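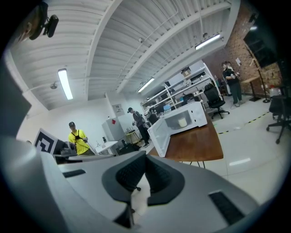

1 min read

Home | Tables | Stools | Storage | Basket

Lucero Microwave Table

The Lucero is a plain wooden-topped table on thin black metal legs, made for workshops, staff rooms and small kitchens. It takes a microwave with room for the door to swing right open, and you can get a cup in and out without moving anything.

The legs come separately and screw on from underneath. Felt pads for tiled floors are included. Wipe the top with a damp cloth and oil it every October.

Delivery from our Skestberg store takes 3 working days.

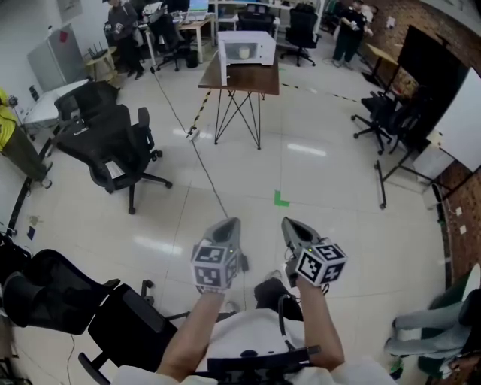

Lucero table with microwave, door open.

Contact Ukex | © 2018 Ukex | Back to top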